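Section 4: Comparing Fingertip Pads on Soft Goods

By this point you should have the Prarenex hand gripper assembled, charged and talking to the Odton logger (if the logger light is still blinking, go back to Section 3 and let the pairing finish, it does take its sweet time). Now comes the part most people bought the kit for, which is finding out how one set of pads behaves against another on real cloth.

Please do these trials on a bed or some other soft surface first. A hard tabletop is less forgiving, and you will get your fill of those in Section 6.

1. Fit the first pair of pads. Push each one onto its fingertip until it sits flush, then close the fingers slowly by hand and check that the faces meet evenly.

2. Set the squeeze limit to 50 on the Odton dial. You can go up to 72 later on for heavier knits, but do start low.

3. Lay out one garment with a bit of slack in it. Stripes are a real help, as you can follow a line of the pattern and see how far the fabric has shifted.

4. Bring the open fingers down toward a loose fold, with the gripper held level and your wrist relaxed.

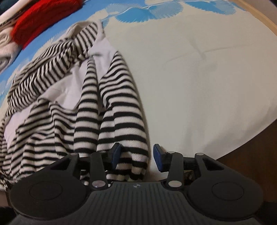 The striped garment, with the navy pads fitted.
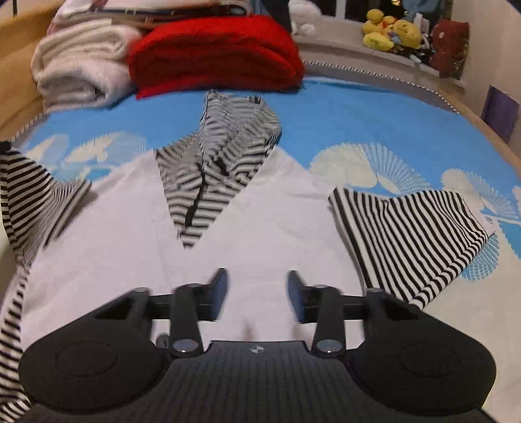

5. Close on the fold until you feel light resistance, then hold still for a slow breath. Lift straight up, a hand's width or so, and set the cloth back down.

6. Write down the result in plain words: held, slipped, or picked up more than one layer. That last one matters more than you might think, and the logger has no way of telling you about it.

7. Repeat on a hem, then on a flat stretch with no fold at all. The flat stretch is the hard one – don't be discouraged if the first few tries come up with nothing.

8. Swap to the Ersoy pads and go through steps 2 to 7 again with the same garment and the same dial setting.

Note: Try to keep one person on the gripper for a whole comparison. Kamonchanok Jitpraphai, who wrote the first draft of this section, found that her own grip and her colleague's differed more than the two sets of pads did!

Note: A full comparison comes to 115 closes. Save the session under a new name before you change pads, or the Odton will happily add the second set to the first.

Caution: Keep your free hand clear of the linkage arms while the fingers are moving. They pinch.

Caution: Do not close on zippers, snaps or pins. The pad faces mark easily, and a marked pad will give you odd readings from then on. Replacement pads are listed in the Nudlow parts sheet under item 462.

If cloth gets caught in the linkage, switch the power off before opening the fingers, and ease the fabric out sideways. Wipe the pads with a dry cloth and carry on from the step you left.

Section revised 8/6/26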